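Unit 6 - Linen handling at the Dutgate site

Before automation, the sorting room employed 17 people on 2 shifts. Each sorter handled up to 200 pieces an hour, by hand, standing.

Changes after the arms were brought in:
Picking and folding moved to the arms. Sorters were regraded as cell attendants.
Attendants clear faults, judge stains and rework bad folds.
Pace is set by the cell - the main complaint in the February interviews (Ogilvie, notes, p. 54).
Fewer lifting injuries reported, more eye strain.

Note the shift in skill. Knowledge of fabric is still needed, but it is used only when the arm fails. Brzozowska calls this "residual work". Compare the Drokow case from Unit 4, where attendants kept control of line speed. 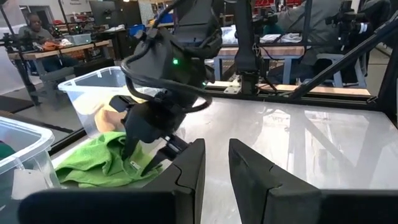 Fig. 6.2. Gripper on a green towel, clear bin behind.

For next session: read Brzozowska, ch. 2. List the tasks an attendant cannot hand back to the cell.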